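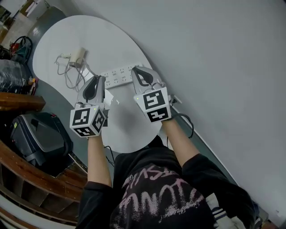

Search this site Enter keywords Go

Evening bus to Hendard will stay through the winter

The evening bus between Jodolon and Hendard will continue at least until the end of March, the town office in Jodolon confirmed after a meeting with the bus company Pasel. The line was planned to stop in December, when the trial period ends.

The bus leaves the market square in Jodolon at 9:40 in the evening and stops at the hospital, the old dairy and the school in Hendard. It was started in the spring for people who work the late shift. Before that, the last connection was at 7:15, and who missed it had to walk or ask for a ride.

Pasel wanted to end the line for the reason that too few tickets were sold in summer. According to Dušan Oravec, who is responsible for the timetable, the numbers became better in the fall. "In July we had evenings with six passengers in total. Now it is nearly 40, and on some evenings more people stand than sit," he told us. He added that the company still loses money on the line and that the town will have to pay a part of the cost also next year.

The town agreed to this. A ticket will cost 80 cents more than today, but the monthly pass keeps its price. People over 60 will travel for half of the fare, same as on the day buses.

Not all are satisfied. Lenka Šimek, a nurse at the hospital, said that the bus comes too early for her. Her shift ends at 9:45, and the handover to the night nurses takes a few minutes more. "I see the bus from the window of the changing room — and then I see how it goes away," she said. She and her colleagues wrote a letter in which they ask to move the departure from the hospital by 15 minutes. Mr. Oravec promised to look at it, but he warned that the driver has to be back at the depot before 11 for the legal rest time.

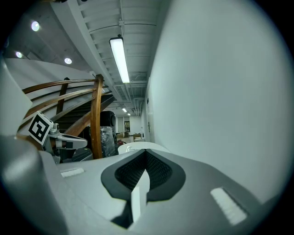
Detail from close up.

Another question is the stop at the old dairy. The street light there has been broken for several weeks, and the bench was taken away when the sidewalk was repaired. Miloslav Gajdoš, who lives across the road, reported the light two times. The town office says that the lamp is ordered and that the work will be done together with the repair of the crossing at Pešek Street. A date for this is not known yet.

In Hendard the news was received well. Bohumila Slanina, who teaches an evening sewing course in the school, said that some of her students from Jodolon already wanted to give up the course. Now they can stay until the end and go home by the same bus when it turns back.

The new timetable will be at all stops before the first of December. Printed copies can be picked up at the town office, on the ground floor, until 4 p.m.

Get our local news by email every morning. Enter your address to subscribe. You can unsubscribe at any time.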